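Minutes – 2023-09-17
Present: Selamawit Sisay (chair), Hildegard Ruppert (notes). Kassa sent apologies.

1. Last minutes ok'd, no changes.

2. Gray bin. Selamawit wants it sorted before October. Crayons to go back with the art things, dinosaur to the animal shelf. Bin floor is dusty, white panel on the side needs a scrub – Hildegard to ask what cleaner is safe on it.
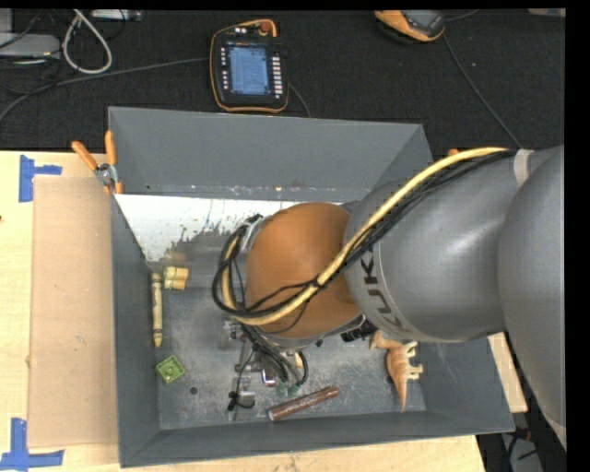 Toy Library Sorting Team

3. Crayons. Yellow one stays if it still draws. Agreed to test all of them on scrap paper, broken ones in the melt tin. Green block – goes with the bricks if it fits, otherwise odds box.

4. Clamp with the orange handles stays on the rim for now. Selamawit will check wether we own a second one.

5. Shelf labels. 83 printed, two sheets smudged. Reprint. Hildegard has the file.

6. AOB – key for the side cupboard still missing. Next meeting in October, date to folow by email.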